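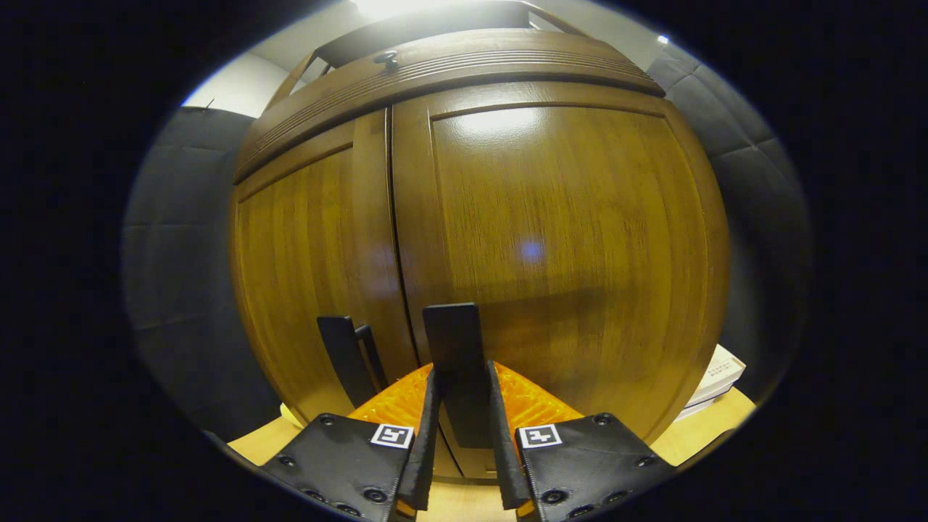 The Wudis township pest control desk answers requests from residents of Wudis and the Varkberg subdivision about insects and rodents inside homes. Most of the questions we receive in a year concern carpet beetles, clothes moths, powderpost beetles and silverfish, and these are covered on this page. All four can be present in a home for months before anyone notices. A tall wooden cabinet with two doors and a grooved crown molding along the top offers several places where lint and dust collect, and the top surface behind the molding is the one most often missed in cleaning. Questions on wasps, bats and outdoor rodents have their own pages.

Which pests does the township treat?

The township does not treat private homes for fabric or wood pests. We identify samples, lend monitoring equipment and give written advice. Treatment of township buildings is done under contract by Oberholzer. Residents may hire any licensed company and do not need our approval.

How do I submit a sample?

Place the insect in a small rigid container with a lid. A pill bottle is suitable. Do not use tape, which damages the parts needed for identification. Larvae and shed skins are accepted, and so is the powder found under wood furniture. Label the container with your street address, the room and the month. Leave it in the drop box at the Hudora Street office before 4 p.m. Each household may submit up to 2 samples per month.

How long does identification take?

Most samples are identified within five working days. Samples received in May and June take longer. If the insect cannot be identified in our office, it is sent to an outside laboratory and we will contact you before any fee applies.

I found small holes in a piece of furniture. Is it infested?

Holes alone do not show an active infestation. Powderpost beetles make the holes when the adults leave the wood, and old holes remain for the life of the piece. Signs of current activity are fresh, light-colored powder below the holes and holes with clean, pale edges. Vacuum the area, place a sheet of dark paper beneath the piece and check it every two weeks. New powder does not always mean new activity either, as vibration can shake old powder loose. Take a dated photograph of the holes and compare after one warm season.

Does varnish or polish prevent beetles?

Adult powderpost beetles lay eggs in bare wood. A sound coat of varnish or paint closes the pores and prevents egg laying on that surface. It has no effect on larvae already inside. Check the unfinished parts, which are usually the back panel, the underside, the drawer bottoms and the inside of the frame. Wax polish gives less protection than varnish and should not be relied on.

What temperature kills clothes moths and their eggs?

Washing at 125 degrees Fahrenheit for a full cycle kills all stages. Check the care label first. Items that cannot be washed can be frozen. Seal the item in a plastic bag, press out the air and keep it at 0 degrees Fahrenheit for at least one week. Many household freezers are set warmer than this, so measure with a thermometer. Leave the bag closed until the item has returned to room temperature, or moisture will form on the fabric.

Do cedar blocks or mothballs work?

Cedar oil has some effect on very young larvae in a tightly closed space. It does little against older larvae or eggs, and the effect fades as the wood dries. Mothballs work only in an airtight container and must be used as the label states. Do not place mothballs in open closets, attics or crawl spaces. Using them in any way not listed on the label is a violation of pesticide law.

What are pheromone traps for?

They are for monitoring. The lure attracts male moths only, so a trap will not end an infestation. Place one trap per room, away from open windows. Record the catch once a week. A rising catch over three weeks means there is a source nearby that has not been found. Common sources are stored wool, felt pads in pianos, pet hair under baseboards and old bird nests in the eaves.

Can I borrow traps from the township?

Yes. A monitoring kit contains moth traps, flat sticky traps and a record sheet. The loan period is 29 days and there is no deposit. Used traps can be returned in the bag provided. Kits are not mailed.

I have silverfish in the basement. What should I do?

Silverfish need damp air. Lower the relative humidity to below 50 percent with a dehumidifier and repair any leaking pipes. Move cardboard boxes off the floor and replace them with lidded plastic bins where possible. Insecticide sprays give short-term results only if the moisture stays.

How should I clean to prevent carpet beetles?

Use a vacuum with a crevice tool along baseboards, under heavy furniture, inside heating registers and on top of tall pieces. Empty the vacuum outdoors right away. Inspect window sills in April and May, when adult beetles move toward light. Adults feed on pollen and may be carried in on cut flowers. The larvae do the damage.

Should I throw out infested furniture?

Usually not. Small pieces can be treated with heat or cold by a licensed company. Larger ones may need a borate product on the bare wood or fumigation at a facility. If you do discard a piece, arrange a bulk pickup and attach an infested-item tag. Do not leave it at the curb without a tag.

Where does the township publish its figures?

Results are posted each March in the annual pest summary. The latest summary covers 3,871 samples received since the service began. Addresses are not published.

Is the service open to renters?

Yes. Renters may submit samples and borrow kits without the owner's consent. The written result is sent only to the person who submitted the sample. Whether the owner must pay for treatment depends on the lease and on state law, and the pest control desk cannot advise on it.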